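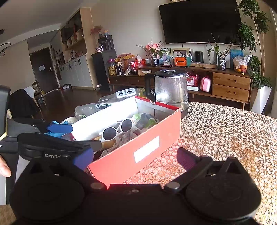
An open box on a table with a floral cloth, with a pair of white-framed sunglasses on top and a glass kettle behind.

Fulleo's spring collection of unwanted household odds and ends has closed with 526 boxes handed in, organisers said on June 5, 2026.

The drive began in April and asked people to fill one cardboard box with small things they no longer used – sunglasses, spare leads, unopened packets, anything that would fit without forcing the lid. Boxes could be left at the Kuhlmann building in Fulleo or at the library in Ultlow, where 731 households had been sent a leaflet.

Sorting has now started. So far 1,796 items have been listed, and cables and cords make up the largest group. Glasses and sunglasses are being put to one side and will be checked for scratches before they go on sale.

Kettles, toasters and other kitchen appliances were not part of the collection. The Fleler repair shop takes these all year round, provided they are clean and empty.

Items in good order will be sold at the Kuhlmann building later this summer, with prices starting at 50p. Last year's sale raised £3,288 for the Ultlow play area. Boxes will be flattened and kept for the next drive – blank labels are still available from the library desk.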